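Grerier Hand-Held Gripper, Set-Up and Service Guide
Section 7: Jaw Faults and Dropped Items

7.1 When to use this section

Use this section if the hand-held gripper does any of the following during a pick-and-place session:

The jaws stop before they reach the item.
The jaws close but the item slips out when lifted.
One finger pad sits at a different angle from the other with the jaws fully closed.
The jaws stay closed after the trigger is released.
The status light changes from green to amber and stays there.

If the jaws have closed on a finger or a sleeve, go straight to 7.2. Do not read the rest of the section first.

7.2 Releasing a trapped finger or sleeve

CAUTION: Do not pull against closed jaws. The drive holds its position and pulling will tear the pad or the skin.

1. Let go of the trigger.
2. Press and hold the red release button on the underside of the handle until the jaws go slack.
3. Open the jaws by hand.
4. Unplug the handle cable at the base unit.
5. Tell the shift lead, even if there is no injury. At Somosham this is Cormac Carroll. At Trindton, use the number on the wall card.

Do not put the gripper back into use the same day. Tag it and send it to the Bielecka bench.

7.3 Fault code 60: jaw stall

Code 60 means the drive asked for movement and the jaws did not follow. In June we had a run of these on the round fruit sets. Most were caused by juice and skin residue that had dried in the slide channel. Two had a bent slide and had to be replaced.

1. Put down any item you are holding and end the recording.
2. Unplug the handle cable.
3. Wipe both slide channels with a damp lint-free cloth. Follow with a dry one.
4. Move the jaws by hand through their full travel. The movement should feel even from end to end.
5. If you feel a catch at the same point each time, stop. Tag the gripper for service.
6. Plug the cable back in and wait for the green light.
7. Open and close the jaws on nothing, five times.

Note: Do not oil the slide. Oil gets onto the pads, and you will then be looking at a grip fault as well.

7.4 Slips and dropped items

A slip is logged as a fault when the same item drops three times in a row. Before you change any settings, check the pads.

1. Look at the face of each pad. The texture should be sharp across the whole surface. Replace both pads if either one is smooth or split.
2. Press each pad at its edges. A pad that lifts must be replaced. Do not glue it.
3. Check the bracket screws with the supplied driver. They should not turn. A loose bracket shifts the view and makes a good grip look like a bad one in the log.
4. Set the grip force to 70 for firm items such as apples. Drop to 60 for plums and anything ripe.
5. Repeat the pick.

Never go above 75 with fruit. At higher settings a plum will burst, and the pulp ends up in the slide channel (see 7.3).

7.5 Return-to-service test

Carry out this test after any repair, pad change or code 60. Use a table you would normally work at, with the normal items on it. A bare bench will not show the fault.

1. Set an empty basin on the table within easy reach, with mixed fruit beside it.
2. Keep power cables and kettles out of the path between the fruit and the basin.
3. Hold the gripper with the jaws open and both pads in view.
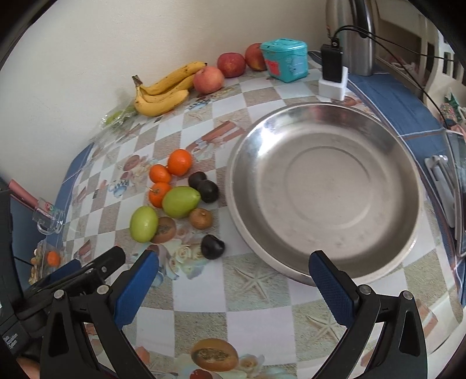

Figure 7-2. Jaws open, basin to the right, fruit to the left.

4. Pick one item, lift it clear of the table and hold it still while you count to ten.
5. Lower it into the basin and release. Do not drop it over the rim.
6. Repeat with an item of a different size.
7. Read the cycle counter. If it shows more than 870, change the pads now and reset it.

If an item slips during step 4, go back to 7.4. If the jaws hesitate at any point, go back to 7.3. A gripper that fails the test twice goes to Leszek Nowakowski at Bielecka with the fault log attached. The bench is closed on Sunday.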